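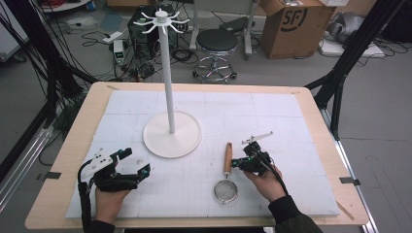 Figure 1. Mug tree and strainer on the gridded foam board, both hand-held grippers in use.

Project report, Part 3: What we bought and what's next
Maritza Grajales, 2021-12-04

So, the money part! Our team (me, Jérémie Rolland and Irina Sârbu) started in August with $478, and I was sure we'd blow it all on electronics. Nope. The small stuff ate it. Cable, clips, foam board, replacement finger pads, more cable... I had put down $60 for all of that together and we spent nearly double, so my first spreadsheet was pretty useless.

The kitchen things were the easy part. I wanted objects with handles and hooks, so hanging a strainer on a mug tree became our main task, and the whole set of props cost us $27. I'd spend that again in a heartbeat.

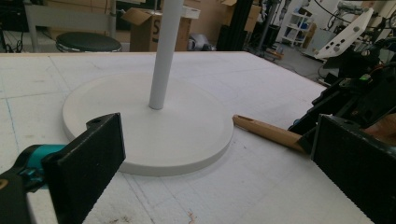
The thing I'd change is the base. A tall pole on a round foot is fine for drinking mugs, but I'd like something heavier for next term so we can bump it without worrying. Jérémie wants to screw it right to the table (I'm against it, we have to give that table back). Irina priced a weighted one from Drornetti and it fits if we skip the second monitor.

Pads are the other big line. I'm asking for 2 spare sets up front this time, plus longer cables so we can stand farther back from the table. Carell quoted us on both and I'm still waiting on Pukico. The full list goes to Ms. Marinescu once I have their number, and the shipping is still a guess.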